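FOR IMMEDIATE RELEASE

Vistano publishes its house rules for tabletop sorting robots, free for anyone to use

DRORIMSIDE, September - Hi everybody! I run the little robot practice group at Vistano, and I've been looking forward to writing this one for months. Starting this month, our full set of house rules for working around two-armed sorting robots is out in the open. You can read it, print it, scribble on it, and use it in your own shop or lab without asking us (although I'd love to hear from you if you do).

The document is called the Drorimside Bench Rules. It has 21 rules in eight short sections, and it fits in a coat pocket if you fold it the way our printer does. We made 450 paper copies for the first run, and the text version goes up on our website at noon on release day.

So why would a small company write its own rules? We already follow the formal safety standards that apply to our machines, and the Bench Rules don't replace a single line of those. Please keep reading your standards! But those papers are mostly written for the people who build and install robots, and my folks are the ones standing next to the table all day. They kept asking me things like "how far back do I stand when I swap the items?" and "who gets to press resume?" I'd answer one person in the morning and somebody else would get a slightly different answer from me after lunch. That was on me, and writing it down fixed it.

We didn't do it alone. Stiltis, who make the stands and tables we work on, went through the sections on table height and fixed edges with a red pen (a very busy red pen). Petchrat, a training outfit we've shared a building with for ages, tried the draft on new starters and sent back the parts that made no sense. Section 5 was completely rewritten after that and I like it so much better now.

A few of the rules, so you can see what kind of thing this is:

Rule 2. One person calls the run. That person says "hands clear" out loud and waits for an answer before starting.

Rule 6. The stop button stays within reach of the caller for the whole run, and nobody hangs a jacket on it.

Rule 9. Label the drop zones in plain words, big enough to read from where the caller stands. Handwriting is fine.

Rule 11. Only the items for this run go on the table. Coffee lives somewhere else.

Rule 14. If an item slips or rolls, leave it alone until the arm has stopped and the caller says so. Yes, even if it's heading for the floor.

Rule 17. New kinds of objects go through one slow run first. Soft things, hollow things and anything with a hole in it get a note in the log on how the hand took hold.

Rule 9 is the one people argue with me about! I've had two long emails saying printed labels look more professional, and sure, they do. But a sheet of paper and a black pen means the label gets changed when the job changes, and I'd much rather have that than a lovely laminated sign that's been wrong since spring.
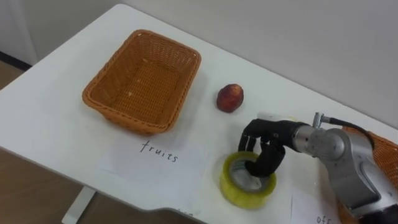

Rule 17 came straight off the bench too. We do a lot of mixed sorting, fruit in with office stuff, and a multi-fingered hand has more than one way to pick up something like a roll of tape. It can grip the outside or it can go in through the middle. Both are allowed under the rules. What we ask is that you pick one for the slow run, write it down, and stick with it until the run is logged, so the next shift isn't guessing.

The rules will be looked at again every year, and anyone can send in a change. You don't have to be a customer, and you don't have to be polite about Section 3, which I already know is too long. Petchrat will also be running a short practice session based on the rules, with up to eight people at a time so everyone gets a turn as caller.

About Vistano
We're a small company in Drorimside that sets up and runs robot sorting tables for people who have a lot of small, different things to put in the right place. We also train the people who work beside them.

Getting a copy
Paper copies of the Drorimside Bench Rules are free while they last. Write to the Vistano front office and tell us how many you need. Press folks are welcome to come by and watch a run, just let us know ahead of time so we can go over Rule 2 with you at the door.

###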